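October 4, 2008

Revision notes on the Prornholm book, mostly for my own records, though a few people from the spring workshop have asked how the draft is holding up.

The manuscript is at 145 pages, down from a version I printed in March and no longer trust. The cut came almost entirely out of part 2. In that version Grevar, the ferry pilot, spent four chapters traveling inland, and each chapter existed to deliver one fact about his brother. Hamisi Obura read it and wrote the same word in the margin on 21 separate pages. The word was "when." He was right on most of them. I had been careless with dates, and the carelessness was hiding the fact that the inland chapters could happen in any order.

I made a table. Column one is the chapter, column two is the date inside the story, column three is what Grevar knows at the end that he did not know at the start. Any row with an empty third column was marked for removal. Two chapters went the same evening. A third I kept for the weather in it, and I will probably regret that.

## Dates

The story is set in 1930 and has to stay there. The harbor at Prornholm is still taking sail and steam both, and the plot needs a letter to be slow. I had Keane receive an answer in four days in one chapter and wait three weeks in another, over the same route. The fix was to write down the mail schedule once and obey it. This moved the funeral, and the funeral moved the auction. The auction now falls before Haner comes home, so she learns about the house from a stranger. That is better than what I had.

## Point of view

Dean Sowerby thinks the whole book should be Haner's. I tried her in first person for one chapter and it read like a deposition. Close third works as long as I keep the narrator out of her opinions. My test is to replace every "she" with "I" and read the page aloud. If a sentence sounds false that way, it was the narrator talking, and it comes out. On the auction chapter this took out eleven sentences and a paragraph on the price of rope.

## Objects and hands

The weakest pages left are the ones where people handle things. 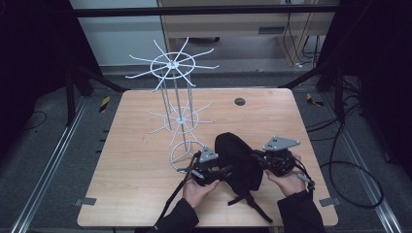

My drafts tend to say that Haner "took the bag" and then give her a line of dialogue, as if the bag had no weight and she had no second hand. A reader needs to know where both hands are before one of them can do something surprising. Take a soft black thing like the one on the table there, held between two grippers, with its strap hanging down: the strap alone is worth a sentence, since it can catch on a chair or be pulled by somebody else. In the scene where Keane tries to get the satchel away from her, I now have him go for the strap. The old version had him "grab it," and the argument that followed took a page and a half. The new one takes six lines.

I am applying the same check to the net loft and to the kitchen chapters. The net loft is worse than I remembered. Grevar opens a knife, ties a knot and lights a pipe in one sentence, and never puts anything down.

Still open: the last chapter has no date in the table, and the brother's name is spelled two ways. Hamisi has the first eight chapters. Dean gets the rest when the kitchen is done.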